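Brestura Percussion Evenings: Your Questions
Search this site Go
Last updated: April

Do I need to read music?
Not at all! Plenty of our 70 players learn by ear.

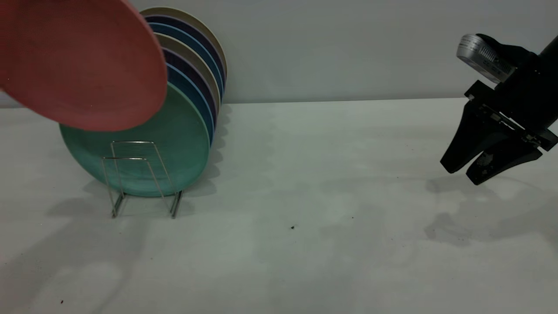 Parts are sent out 14 days ahead, so there's time to hum along.

Is there supper?
Yes, at the break, in Haddad Hall.

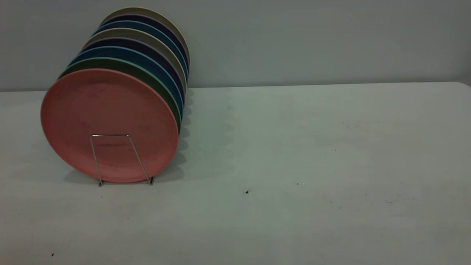
Plates in the rack, pink one in front.

Can I bring my own drum?

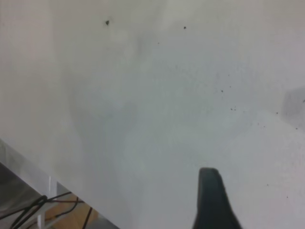 Please do, and sticks too. Set them on any table you like; a few dark specks on a pale top never hurt a tambourine.

Where do I park?

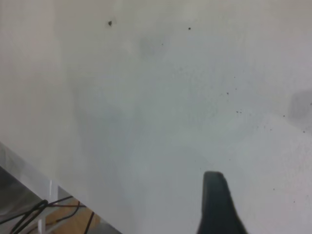 Behind the hall, by the side door.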